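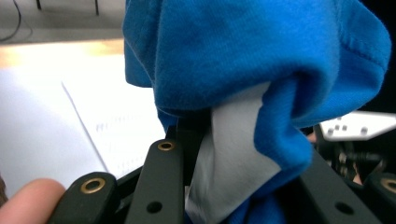 The Gomon drying rack has been in our apartment since July, and I have used it for four or five loads a week through a hot fall and a damp winter. I bought it to replace a cheap folding rack that had bent at one hinge. We have a dryer in the basement of the building, but it runs hot and it is often taken, so most of our clothes dry in the hallway outside the bathroom. Thin shirts will dry on nearly anything. The real test for me is the heavier stuff, like soft knit with a bit of fuzz to it, such as the blue fabric with the stitched seam, because the cloth holds water longest wherever it is folded over on itself. A rack with rods too close together will leave you with a damp stripe in the middle every time.

I paid 80 dollars for it, which is a lot for a thing that holds up wet socks. My last rack cost less than a third of that and lasted under two years. I looked at the Plullow tower model as well, which my neighbor Thilini Siriwardena owns, and she let me borrow it for two weeks before I made up my mind. I will compare the two further down.

Assembly

The Gomon comes in a flat box with the rods already fitted into the side panels. You attach two feet, a lower brace and the folding wings. There are eleven screws, all the same length, and a hex key in a small bag. The instructions are drawings only. Step four shows the brace upside down, or at least it did in my copy, and I had to take it off and turn it around when the wings would not lie flat. Apart from that it went together without trouble. I did it on the living room floor before dinner and had a load of towels on it the same night.

Check the feet before you tighten anything. One of mine was slightly twisted and the rack rocked until I loosened it and set it again on a hard floor. Doing this on carpet hides the problem.

Space and capacity

Opened out, it takes up more of the hallway than the old one did. We can still get past it sideways. My husband Lucian Lazăr complained for the first week and then stopped. With both wings up it holds one full load from our machine, including sheets if they are folded in half over the top rods. With the wings down it holds about half that and leaves enough room to open the bathroom door all the way.

The rods are spaced wider than on most racks I have used. I like this. It means fewer rods, and if you count rods in the store you may think you are getting less. But a sweatshirt can go across two rods with a gap under the belly of it, and air gets in from below. I put the hood over a third rod when there is one free. On the old rack the same sweatshirt went over a single rod like a saddle, and the pocket was still wet the next morning.

Pants do well too. I hang them by the cuffs from the outer rod of each wing. Jeans for a tall person will touch the floor if you hang them this way on the lower setting, so use the upper one.

Small items are the weak point. The rack has a row of six clips along one side for socks and underwear, and they are not good. The springs are stiff and the jaws leave a mark on thin cotton. I took them off after a month and now use a separate clip hanger from the hardware store, hooked over the end of the top rod.

Drying times

I did not run a proper test, but I paid attention. In summer with a window open, a load hung in the evening was dry by breakfast, apart from waistbands. In January, with the windows shut and the radiator on low, the same load took until the following afternoon. Thick cotton knits took longer than that unless I turned them once. I turn sweatshirts inside out for the second half so the inside of the pocket and the seams under the arms get some air. A small fan on the floor helped more than moving the rack closer to the radiator did.

The coating on the rods has held up. I was worried about rust marks, since the old rack left a brown line across two pillowcases. So far there is nothing on the Gomon except a small chip near one hinge, where the wing rubs against the frame when you fold it. I put a dab of clear nail polish on it and will see how it looks in a year.

Compared with the Plullow

The Plullow is a tower with three levels of shelves, and it has wheels. It takes up less floor, and if you have a narrow space you may prefer it for that alone. Thilini keeps hers beside the refrigerator and rolls it out at night. It is better for T-shirts, baby clothes and dish towels. For anything long or heavy I found it annoying. A pair of pants hung on the top level covers whatever is on the level under it, and the bottom shelf dries slowly.

The wheels lock, but two of them on hers no longer lock fully. She has had it for three years, so I do not hold that against it too much.

I also had a Grimamik over-the-door rack years ago in a different apartment. It was fine for a couple of towels and it scratched the paint. I would not consider it for a full load.

Folding and storage

Folded, the Gomon is flat enough to stand behind a bedroom door. There is a catch on the side that is supposed to keep it closed. It works if you push until it clicks, and if you don't, the wings swing open when you lift it. I have banged my shin on it more than once. A strap would have been better. My sister-in-law, Adoración Sepúlveda, has the same rack and uses a loop of wide elastic around hers, and I have since copied her.

It is heavier than it looks. I can carry it one-handed down the hall, but I would not want to take it up and down stairs every wash day.

Who should buy it

Get this one if you dry full loads indoors, wear a lot of thick cotton and have a stretch of floor you can give up overnight. If you mostly wash small things, the tower type will suit you better and costs a little less. I would buy the Gomon again at the same price, and I would throw the clips away on the first day.

Replacement feet and end caps are sold separately. I ordered a set of caps in gray when one went missing under the washing machine, and they fit.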